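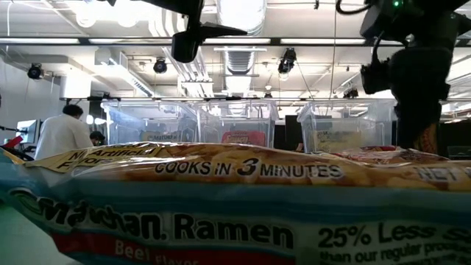 I've watched all 7 episodes of Tromotcombe now, and I still think it should have been a film. A short one, too – you could lose the whole business with the ferry and not miss a thing.

Don't get me wrong, I like it. The bickering sisters are a joy and the theme tune has been stuck in my head since Friday. But Nernetti seems to think every story it buys has to fill a series (remember Tramach? I gave up on that halfway), so we get long walks along the cliff and two separate dream sequences. Two!

I grew up on telly films that ran 90 minutes and sent you to bed happy. The last one I really loved, Agyeman, told you everything about a family in one wet afternoon and then stopped. I'd swap a month of cliffhangers for another like it.

A second series is coming in January, apparently. I'll moan about it and watch the lot, probably in one weekend with the curtains shut.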